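Search this site
Type and press enter

# Ellodbridge Island: series two episode notes

Hello, and thank you for stopping by! This is a small set of plain-text notes on the second series of Ellodbridge Island, the dating show where the couples have to run a seaside guest house together (and quite often can't). I began it on my sofa with a cup of tea, and it has grown rather a lot since then.

## What you'll find

There's one file per episode, 80 in all if you count the late-night extras, which I do. Each lists who was coupled up, who left, and who had words over breakfast.

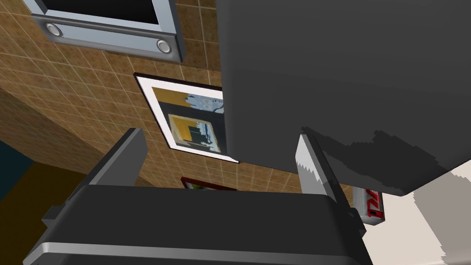

## How the notes are laid out

Every line has a date, a couple and a short remark. The two teams, Porngate and Lalov, are named after the two guest houses, so please don't go looking for contestants called that! Where a couple swapped houses halfway through an episode, I've put them under the one they woke up in.

The reunion special sits in its own folder, called Rocha after the hotel where it was filmed. I've only watched it once, so do be gentle with me.
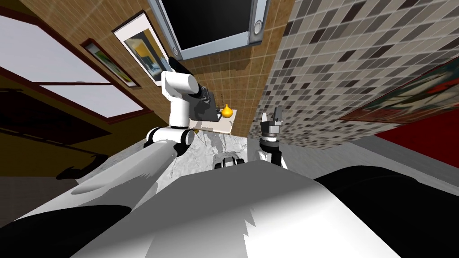 *Robot arm with its gripper near a small yellow pear-shaped object, simulated view.*

## Using and fixing

Copy whatever you like, and a mention is always lovely. Spelling of nicknames is my best guess from the subtitles. Last tidied 22 December 2022.

Filed under: Reality TV, Episode Guides, Dating Shows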